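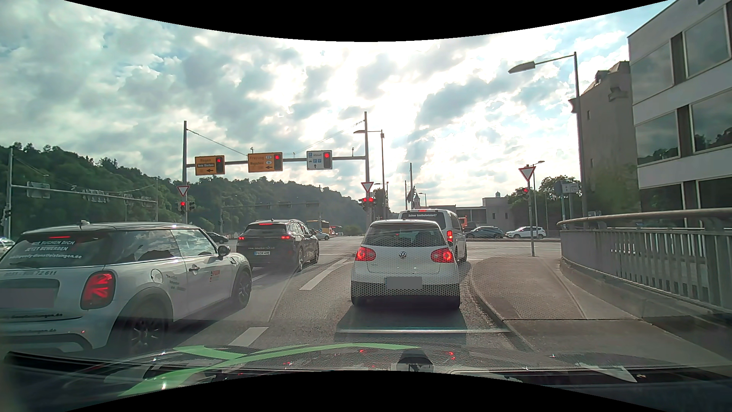 The meeting opened at 9:30 with Borghild Dahlgren in the chair and Njål Skjelbred taking notes. The minutes of the previous meeting were accepted with one correction: under item 3, "heading" should read "headword". The chair noted that the Norwegian-English glossary still follows the 1952 edition in its layout and in much of its vocabulary, and that the revision is to keep the layout and replace vocabulary only where it has fallen out of use. As a check on the draft entry for "baklys", the white hatchback with both red lights lit was compared with the wording "lamp carried at the rear of a vehicle". The wording was found too narrow for a car with a pair of them. It will be changed to "red lamp, usually one of a pair, at the rear of a vehicle", with "taillight" as the first equivalent and "tail lamp" as the second.

1. Matters arising

The duplicate entries under K have been merged. Cross-references pointing to the deleted forms were redirected by hand, as Tanis does not yet follow a renamed headword. Njål asked that anyone deleting an entry leave the record number in the comment field until the next export.

The letter to Stutisa about paper samples was sent. No reply has been received. Item carried forward.

2. Batch from Bakke

Bakke has returned 96 entries on household, farm and travel vocabulary. Most need only punctuation changes. The following were discussed.

"Kjeller": cellar and basement both kept. "Basement" goes first, and "cellar" takes the usage label "storage". The older gloss "underground chamber" is dropped.

"Skur": two unrelated senses (shed; shower of rain). These are to be separate headwords with superscript numerals, shed first. The gender is to be repeated in both, even where it looks redundant on the page.

"Spann": bucket and pail. Borghild preferred to keep only "bucket". Njål pointed out that the compound "melkespann" needs "pail" or "can" in any case, and a reader would look for it. Both kept.

"Kø": lineup and queue. See item 3.

"Grind": gate. The drawing from the 1952 edition will not be reused, as the hinge is shown on the wrong side for the caption beside it.

3. Regional labels

The house style is Canadian spelling with everyday words. Where Canadian and British usage differ, the Canadian form is given first and the British form follows with the label Br. This settles "hood" before "bonnet", "trunk" before "boot" and "truck" before "lorry". It does not settle "kø", where both words are current in Canada. The entry will give "lineup" for people and "queue" for either, without a label.

Spelling of the noun "licence" was confirmed, with "license" for the verb. The style sheet has had these reversed since the last update and is to be corrected before the next batch goes out.
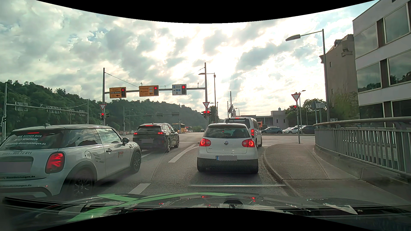
Flavonden Terminology Section

4. Brand names and badges

The draft guideline on trade names was read through. A make of car, a detergent or a tool is not to appear as a headword unless the name has become a common noun in Norwegian. Derived verbs are to be treated case by case. Example sentences should use the plain noun, so "the van stopped at the junction" and no make.

Agreed that "emblem" be listed as an English equivalent of "merke" in the sense of a maker's badge, after "badge" itself. The sense "mark, stain" stays as sense 2.

5. Compounds and hyphens

Njål circulated a table of compound nouns whose English form wavers between one word, two words and a hyphen. The rule adopted is to follow the dictionary named in the style sheet and to record no variants. Exceptions already in print will stand until the full revision.

Linking -s- and -e- in Norwegian compounds will be shown in the headword only. The grammar column is full as it is, and the type size there cannot be reduced further.

6. Page proofs

Proofs of the letter B show the sense numbers dropping below the baseline in bold. Borghild to return marked pages to Stutisa with the paper query.

The column rule on page 4 is missing. Same action.

7. Actions

Borghild: proofs, paper query, correction to style sheet.

Njål: rewrite "baklys", split "skur", enter the Bakke batch in Tanis, circulate the revised label list.

8. Next meeting

June, time to be confirmed. The letter M is to be taken first. The meeting closed at 11:10.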